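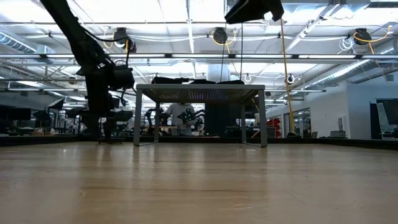

Small grey table on a wooden tabletop.

March 3, 2021

WHAT I DO WITH THE QUIET BIT

I gave up sugar in my tea for Lent, which my sister says is the sort of thing you give up when you don't want to give up anything. She's probably right. I was going to do chocolate but there was a box open in the cupboard on Ash Wednesday and I lost my nerve by lunchtime.

Anyway, the tea isn't what I wanted to write about. I wanted to write about praying with no words, which I've been having a go at since the middle of February and which I am, so far, pretty terrible at.

I grew up in a talking sort of church. We had long prayers from the front and shorter ones from the pews, and if there was a gap somebody would fill it (usually my dad, who had a lovely voice and knew it). So I learned early on that prayer was a kind of speech. You said thank you, you said sorry, you went through the sick people by name, and you asked for rain if the farmers were short. I still pray like that and I'm not knocking it. My gran prayed through a list every night until she was 91 and I'd put her up against any monk you like.

But there's a woman in our congregation at Purnard, Wyn Lougher, who has been running a silent half hour on Zoom while we can't all squeeze into the side chapel. Ten of us turned up the first time. You log in, Wyn reads 2 verses from a psalm, and then everybody just sits there on mute until she rings a little bell. I nearly died! I had no idea what to do with my face. I spent the first ten minutes looking at my own neighbour-from-hell haircut in the corner of the screen and the next ten wondering if I'd left the back gate open.

I rang Wyn afterwards to say I didn't think it was for me. She didn't try to talk me round. She asked what I'd thought about during the silence, so I told her: the haircut, the gate, whether to defrost the mince, and then for a little while my friend in Gakow who lost her husband before Christmas and who I hadn't called in weeks. Wyn said, "Well, have you called her?" and I said no, and she said she'd let me go, then.

So I called her. We talked for ages, mostly about her dog.

I don't want to make too much of that. It might well have come to me doing the dishes. But I've stayed with the half hour since then, and I've started doing a shorter one by myself in the mornings before the kids are up. I turn the camera off now, too, which has helped enormously with the haircut.

A few of you have asked what I'm reading alongside it. I've been going slowly through 1 Kings, mainly for Elijah, because I've always been fond of him sulking under his tree. He's worn out and frightened and he tells God he's had enough, and what he gets is a nap and something to eat. Then another nap! I must have heard that passage preached on dozens of times and it was always about the still small voice. I'd never noticed how much sleeping and eating comes first. I think I'd have been a lot kinder to myself in my thirties if somebody had stood up and preached on the naps.

The thing I still can't work out is whether I'm meant to be listening for something. Some mornings I feel settled afterwards and some mornings I just feel like a person who got up early. I asked the others and got a different answer from each of them, so if you have an opinion, the comments are open – be gentle.

I'm off to put the kettle on. The tea is awful without sugar, by the way. Everyone said I'd get used to it after a week and I have not.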